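Come fold, load and fumble laundry with us (paid, Zindthorpe)

Posted November 3, 2025 by Sanaa Tazi

Hi! I run the home tasks study at Rirlow, and I'm looking for people who want to spend a few mornings teaching a robot hand how to do laundry. No engineering background needed, and if you've never touched a robot before, great, you're the kind of person I want most.

A little about what we found last time, because it's the whole reason I'm writing this ad. In July we finished our first round with the Jamon setup, where a person wears a headset and a pair of gloves and the robot's arms and hands follow along. We ended up with over 3000 recordings. Meriem Chraibi trained one version of our model on the clean ones only (the ones where everything went right the first time) and another on the same number of recordings with the messy ones mixed in: dropped socks, missed handles, a sleeve caught in the door. The messy version did better on doors it had never met before! We were all pretty surprised, me most of all, and I had argued for throwing the fumbles out.

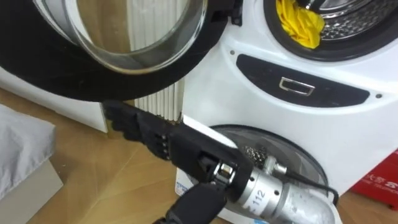 Doors are where we need you. Pulling one open from the front is something our model does fairly well by now. Reaching in beside a door that's already standing open is a lot harder, and it's the part where people do such different things that I could watch them all day. With the black fingers held straight and together, up by the gap between the door and the machine, some folks will go for the rim and others will slide along the cabinet first. The porthole is clear glass, so you see the radiator faintly through it, and that throws the depth guess off for our model in a way it doesn't for you. I'd like many different people's habits on this, left-handers very much included. And then there's the yellow cloth bunched up at the front of the drum and hanging a bit over the lower edge, which counts as its own task on our list (getting it back in so the door can shut).

So what would you be doing? You'd come in for 2 sessions, each one a morning. Ursina Kuster fits the gloves and walks you through a practice run, and then you work through a set of short tasks: open the door, close the door, load, unload, tuck things in. You take a break whenever you like. I'll ask you to keep going when something goes wrong and fix it your own way, and please don't start over to make it pretty! Afterward we chat for a bit about what felt odd. We have 7 places left in this round.

You should be 18 or older, okay with standing for a while, and comfortable in a headset. Glasses are fine. If headsets make you queasy, tell me and we'll try a short one first, and you still get paid for coming.

We pay $253 for the pair of sessions, and bus fare on top. Your hand movements and the robot's camera view get recorded, your face and voice don't, and you can ask us to delete your recordings at any point before we start training.

We're in the Ait Brahim building, room 2 on the ground floor, step-free from the street. To sign up, call the front desk and ask for Shaimaa Zerouali, who keeps the schedule. Tell her which hand you write with and what kind of washer you have at home, front or top loader. She'll send you the consent form to read before you come in.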